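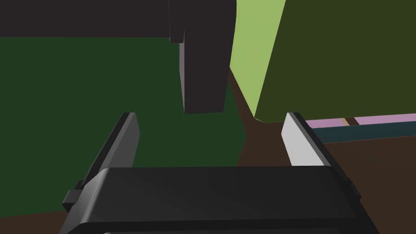 Quiénes somos

Escuela de Golf Dedalham. Empezamos con 4 alumnos y un cubo de bolas prestado que seguimos sin devolver. Hoy pasan por aquí 70 socios, casi todos convencidos de que su problema es el palo.
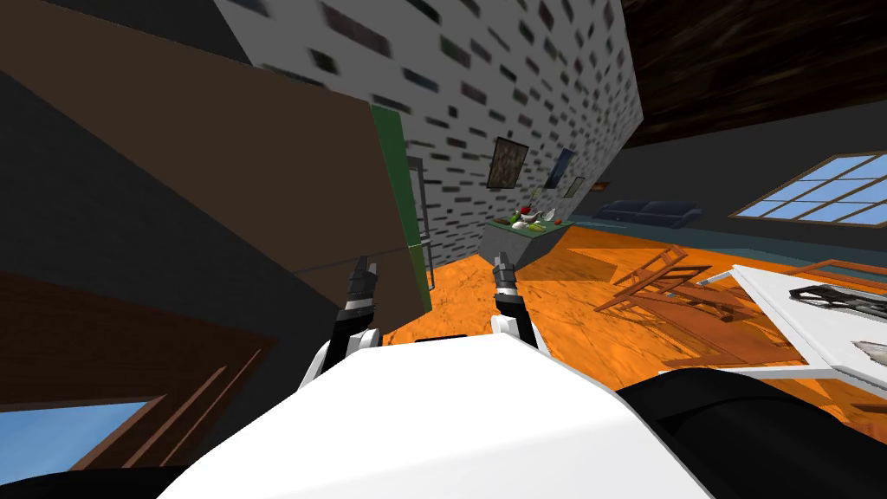

Dos brazos con pinza y, detrás, un panel verde.

Dirige la escuela Tsion Worku, que falló un putt de un metro en la final del Trofeo Tesfamariam y lo cuenta en la primera clase, para quitarnos a todos la presión. El juego corto lo lleva Hawi Degefa. Paciencia, la justa.
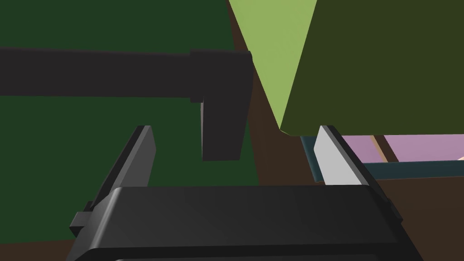
En agosto abrimos a las siete de la mañana, antes del calor y de los que opinan. Los grupos son de dos personas y el café va aparte. 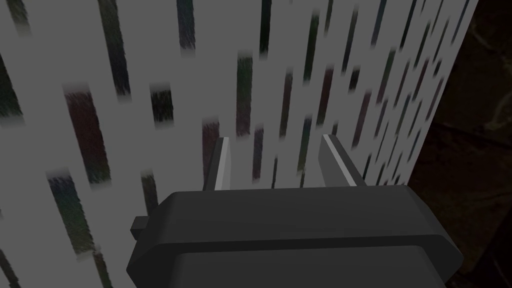
Pinza gris oscuro, de dos dedos.

Para apuntarse, pregunte por Saron Mersha en recepción. Los lunes cerramos.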